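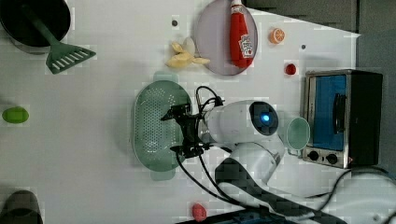 *The black gripper over the green colander during the Calico trials at Dedeo.*

6/2/18 – Dedeo has begun Calico, a side-by-side trial of 4 robot grippers on one arm, and we're delighted with the start! Each gripper gets 100 tries at picking up toy kitchen items, with the same controller throughout.

"Thin rims are a lovely test," said project lead Bijan Kazemi. "You see small differences straight away – and we can't wait to compare them all."

Full results will be out in August.

Contact: Bram Peeters, Dedeo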